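Die Wäsche von Stevdale

Dorota Jasińska hatte die Nachtschicht in der Wäscherei übernommen, weil dort niemand redete. Der Greifer hieß bei allen Droso, nach dem Aufkleber am Schaltschrank. Er sollte falten lernen. Im Mai schaffte er 70 Teile in einer Schicht, Dorota legte dieselbe Menge vor der ersten Pause zusammen.

Sie kippte den nächsten Korb aus, Rotes und Weißes durcheinander, und setzte sich mit dem Tee auf den Hocker. Picard aus der Technik lehnte an der Tür und sah auf die Uhr.
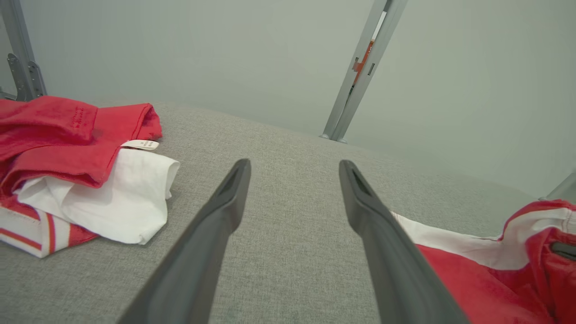 Kann so eine Maschine einen Haushalt führen?

Einzelne Handgriffe gelingen ihr, ein ganzer Haushalt noch lange nicht.

So hatte Picard es der Chefin in Prellcombe gesagt, und so stand es nun im Protokoll. Dorota fand das in Ordnung. Sie trank aus und strich ein Handtuch glatt.

»Bis zu 96 Teile, wenn die Ärmel nicht wären«, sagte Picard.

»Die Ärmel sind aber da.«

Er schrieb auch das auf. Um vier kam der Wagen mit den Laken aus dem Krankenhaus. Dorota zog die Handschuhe an und ging hinaus, um beim Abladen zu helfen.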